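## 4. Setting up altitude deviation alerts

Treltodex compares the altitude reported by each aircraft with the level cleared by the dispatcher and raises an alert when the two differ by more than the limit you set. Complete section 3 (Connecting the receiver) first. Alerts cannot be turned on for a station that has no live feed.

You need a supervisor login and the station code printed on the Wovum receiver's registration sheet.

### 4.1 Create an alert profile

1. Log in to the Treltodex console and open **Stations**.
2. Select your station from the list. For the sample values in this guide, the station is Skernport.
3. Open **Alerts**, then select **New profile**.
4. Enter a profile name. Names may contain letters, digits and hyphens. Spaces are removed when the profile is saved.
5. Under **Applies to**, choose **All tracked flights** or **Fleet list**. If you choose **Fleet list**, select a list that was loaded in section 3.4.
6. Select **Save as draft**. The profile appears in gray until it is switched on.

**Note:** A flight can be covered by more than one profile. When two profiles disagree, the tighter limit is used and the other is recorded in the log as *overridden*.

### 4.2 Set the deviation limit

1. Open the draft profile and select **Limits**.
2. In **Vertical deviation**, enter the limit in feet. The factory setting is 1,000.
3. In **Hold time**, enter the number of seconds the deviation must last before an alert is raised. The factory setting is 5.
4. In **Descent rate**, leave the box blank unless your operations manual gives a figure. A blank box turns the check off.
5. Select **Apply**.

The limit is measured from the cleared level, and a change of clearance resets it. If the dispatcher enters a new level late, the console may raise an alert for a normal descent. These alerts are marked *clearance pending* and close on their own once the new level is entered.

**Caution:** Do not set **Hold time** to zero. Single bad altitude reports are common at the edge of receiver range, and each one will raise an alert.

**Caution:** Treltodex is a monitoring tool for dispatch offices. It does not replace air traffic control, onboard warning systems or the crew's own procedures. Do not pass an alert to a crew as an instruction to climb or descend.

### 4.3 Add contacts

1. Select **Contacts** in the same profile.
2. Add a primary contact — normally the duty dispatcher's desk, not a personal phone.
3. Add at least one backup contact.
4. Set **Escalate after** to the number of minutes allowed before the backup is called.
5. Select **Send test**. Each contact must confirm the test message before the profile can be switched on.

Test messages begin with the word TEST and carry the flight number 82. If a contact receives a message with any other flight number during setup, stop and check that no live profile is using the same contact.

Stations that use the Chraibi paging gateway must enter the gateway address in **Contacts > Routing** before sending the test. The gateway does not accept messages of more than one page, so leave **Include track history** unchecked.

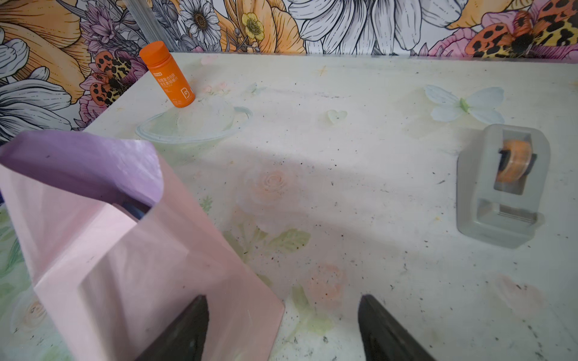 ### 4.4 Switch the profile on

1. Return to the profile list and select the draft.
2. Check that **Limits** and **Contacts** both show a green mark.
3. Select **Activate** and enter your supervisor code.
4. Wait for the status to change from *Starting* to *Active*. If it stays at *Starting* for over 7 minutes, see 4.5.

Changes to an active profile take effect at the next position report. Flights already in alert keep the old limit until the alert is closed.

### 4.5 If the profile does not start

| Message | Action |
|---|---|
| No feed | Repeat section 3.2 and check the antenna lead. |
| Clock offset | Set the receiver to network time and restart it. |
| Contact not confirmed | Resend the test from 4.3. |
| List empty | Reload the fleet list — an empty list is saved without warning. |

Alert logs are kept at the station until exported. To export, open **Logs**, choose the date range and select **Export**. Times are in UTC.

Section revised 29th October by Nilton Ríos. Replaces the September issue. Step 3 of 4.2 and the routing paragraph in 4.3 are new.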